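## 3. Setting up a coding project in Ludier

Before you start, have your transcripts saved as plain text and your codebook agreed between both coders. Ludier cannot merge two codebooks once coding has begun.

1. Open Ludier and choose **New project**. Enter a short name without spaces.
2. Under **Sources**, add the transcripts folder. The sample set has 22 interviews and 317 coded passages.
3. Set **Unit of analysis** to *Turn* or *Sentence*. This setting is locked after step 5.
4. Import the codebook. Each code needs a label, a definition and a typical passage.
5. Select **Assign coders** and enter 2.
6. Run **Check sources**. Files with missing speaker labels are listed in red.

> **Note:** Codes with no definition are imported but stay hidden from the second coder.

> **Caution:** Changing a code label after step 6 clears all agreement scores for that code. Export the scores first.

### 3.1 Comparing coders

1. Close all open transcripts.
2. Choose **Agreement > By code**.
3. Leave **Ignore blanks** switched off for the first run.
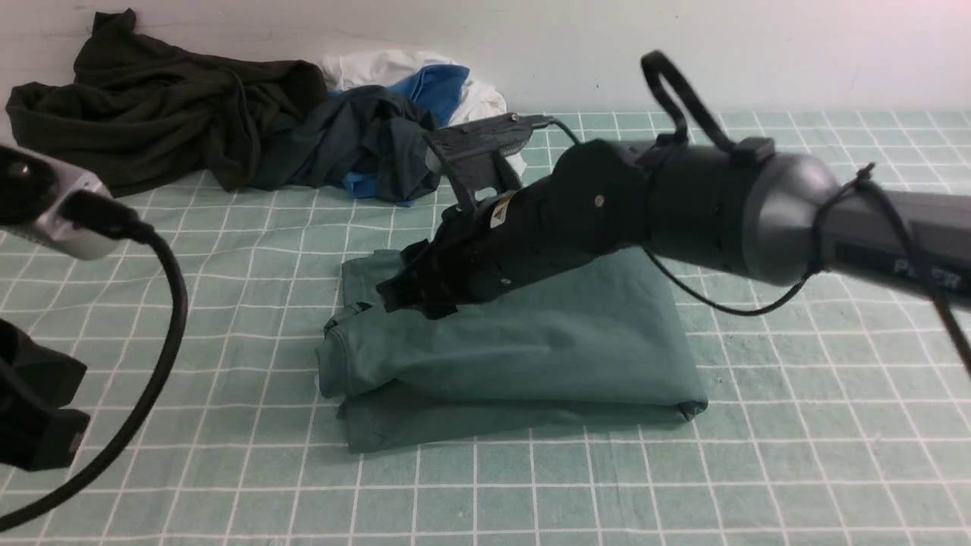
**Oddur Bundgaard**
Technical author, Ludier user guides

Scores are saved in the project folder under `agreement`. A code used by one coder only is shown with a dash and left out of the mean. To discuss a disputed passage, right-click it and choose **Flag**; flags are visible to both coders after the next sync.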